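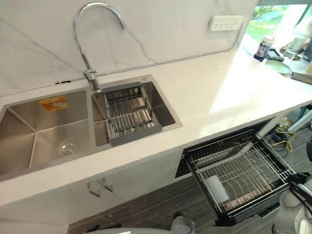

21 February 2024

Well, the Liritz failed. I knew it would fail (the rear springs have been creaking since October) but I'd talked myself into thinking it would scrape through with a couple of advisories and a telling off, like last year. No such luck. One broken coil spring at the back, nearside, both front lower arms gone at the bushes, and a brake pipe with what the sheet calls "excessive corrosion". I've looked at that brake pipe. I'd call it a brown twig.

So I left it at Farahani, got the bus home in the rain and sat with the sheet of paper on my knee, doing sums on the back of it. They rang after lunch with a price. £429 all in, including the retest and the VAT, and they'd throw in a wiper blade because the driver's side one is smearing. I said yes to the brake pipe on the spot and asked if I could have the night to think about the rest, and they were very nice about it and said the car wasn't going anywhere, which made me laugh more than it should have.

The question is whether it's worth it, isn't it? It's an old car. It's got a dent in the tailgate in the shape of a bollard, the heater has two settings (off and Sahara) and the passenger window only goes down if you help it. But it's never once left me at the side of the road! I do 27 miles each way to Hurnberg and back, four days a week, in all weathers, and it starts every time. The seat has gone the shape of me. You can get a full sized wardrobe in the back if you leave the boot open and drive home by the lanes, and I have.

And then there's the other thing, the thing I've been trying not to think about. 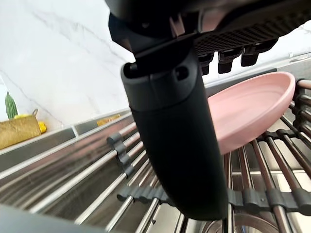

The Prerero

I went to have a look at it again. I'd told myself I was only going to Hurnberg for a battery for the key fob, and there it was, still on the forecourt with the same yellow sticker in the window, a Prerero estate in that dark green they stopped doing. They've knocked it down to £3,815. It was well over four grand before Christmas so either it isn't shifting or they want the space.

I sat in it for ages. It's lovely inside, really comfy, proper knobs for the heating so you can turn it up with gloves on, and the back seats go down completely flat, which the Liritz's never have (there's a ridge, I've cursed that ridge through three house moves). One previous owner before the last one, most of the stamps in the book, new tyres on the front. The back ones are a make I've never heard of and cracking a bit in the grooves, so that would be another bill by the summer. Card in the window says up to 47 to the gallon. I'll believe that when I've got it on my own road with my own right foot, but even if it only managed forty it would be a good bit better than what I'm getting now.

They let me take it round the ring road. It pulls nicely in third and it's so quiet! I kept thinking I'd stalled it. But the clutch bites very high up, right at the top of the pedal, and on the hill by the fire station I had to give it more welly than I'd expect. I asked about that and was told they all do that. Do they? I've driven one other Prerero in my life, a hire car on a wet weekend, and I can't remember a single thing about its clutch.

Also the gap between the bonnet and the wing is wider on one side than the other. Not by much, you could get a pound coin in one and a 5p in the other. It could be nothing. Could be a bump that got put right years ago and put right well. I took a picture of it and I've been zooming in and out on the sofa all evening as if it's going to confess.

I didn't put a deposit down. I want that noted, because past me would have done. Past me bought a convertible in a hailstorm.

Had my tea, went back to the sums. If I spend the money on the Liritz I've got another year out of it, maybe two, and nothing in my savings has moved very much. If I buy the Prerero I've got a newer car with a clutch I don't trust and the old one to get rid of, and with no MOT on it that'll be scrap money or the chap with the flatbed. And the insurance goes up, I checked. Not by a horrible amount but it goes up, and the tax is a bit more too, which seems unfair on something that drinks less.

Put it all on the blog before I washed up, to see what other people thought. 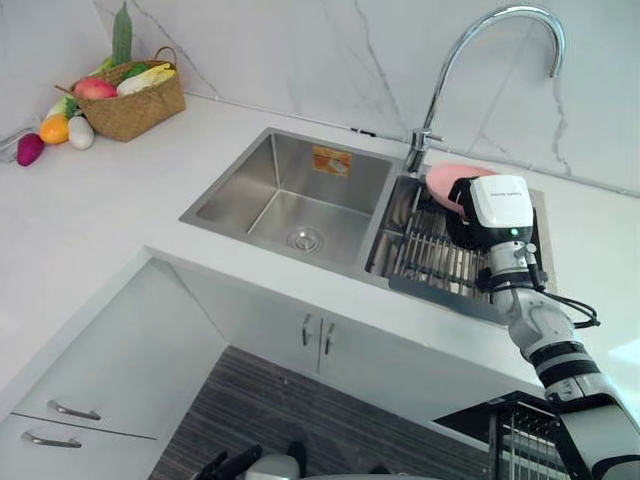
Fix the one you know, came the first reply, inside ten minutes. A clutch that bites at the top of the pedal on an estate that age is a clutch on its way out, it said, so add that job to the asking price before you compare anything, and if they really do all do that then the garage won't mind knocking the cost of one off. It also said to ask for the old MOT history online, go through every advisory for the last five years and see if the same ones keep turning up.

So I did, straight away, with the registration off my photo. The advisories on the Prerero are mostly tyres. Tyres, tyres, a number plate bulb, then last year "slight oil leak, engine", and this year no mention of it at all. Either someone fixed it or someone wiped it! I went to bed cross, then got up again to write this.

I'm going to ring Farahani first thing and tell them to do the lot, springs and all. I've asked them to do both rear springs as a pair while it's up on the ramp, if the second one isn't daft money. I might still ring Hurnberg and ask about the clutch, only to hear what they say.

Must remember: bus pass is in the other coat, and the spare key is still on the Farahani key ring with the house key on it, so I need to be in when somebody else is.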